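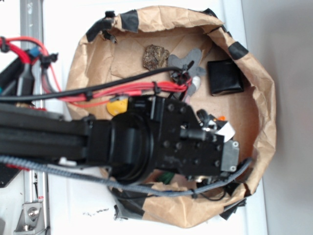
A round container of crumpled kraft paper, its folded rim held with black tape.

The paper bowls started with a roll that wouldn't fit in the closet. Nathalie Charbonneau had bought it for a move, 65 feet of brown kraft paper, and after the boxes were unpacked most of it was still on the cardboard tube. She leaned it behind a door in her apartment in Jesesdale and knocked it over every morning for a month.

"I wanted it gone," she says. "I wasn't trying to have a hobby."

What she has now is a Saturday class in the back half of a former shoe store on Ouellet Street. Fourteen people can sit down at once. They pay $13 each and leave with one container, usually round, usually a little lopsided, and some of them come back the next week to make a deeper one.

The method is short. Cut a piece of paper much larger than the bowl you want. Ball it up, open it, and ball it up again until it stops crackling and feels closer to cloth. Set it over something round, a mixing bowl or a cake pan, and press it down from the middle outward. Lift it off, turn it over, and fold the rim down to the outside twice. Charbonneau tells beginners to fold wider than they think they should, as a narrow rim springs open overnight.

Then comes the tape. She tried white glue first and didn't like waiting for it. Staples tore through on the curves. Black cloth tape holds on the first try, and short strips follow a curve better than one long piece does. She puts them across the fold wherever the paper is pulling away, and more along the lower part of the rim if it needs it. The strips end up unevenly spaced and she leaves them that way.

Soon-im Seol, who teaches third grade in Pleltis, took the class in June and has used the bowls in her classroom ever since. Hers hold things to be sorted: rocks, blocks, flat shapes, small items wrapped up so that children have to feel them first. She used plastic bins before and found them loud.

"Drop a rock in a plastic bin and the whole room turns around," Seol says. "With paper they keep working."

She also likes the color. Against the brown, anything yellow or green is easy to pick out, and so is gray. A rough brown rock is harder, and her students like that one best. She keeps the bowls on a white table so the edge is clear, and sets a limit on how much goes inside. Once the floor of the bowl is covered, children start dumping it out to get at the bottom.

The bowls don't last. Seol gets most of a school year from one if it stays on the table and much less if it gets carried around by the rim. Charbonneau's own oldest, which holds keys and mail, has been retaped so often that the fold is more tape than paper. Anything damp will ruin one. So will a cat.

Ravinder Desjardins, a retired upholsterer who helps with the Saturday group, has been working on the floor of the bowl. A crumpled base rocks a little when it's loaded on one side. He has tried a cardboard disk under the paper, which works, and a second sheet inside, which looks better but takes up room. Charbonneau prefers the plain version. They have agreed to teach both.

The next class is Tue 24 April, moved from the weekend while the floor is being refinished. Paper and tape are supplied. Bring your own mixing bowl.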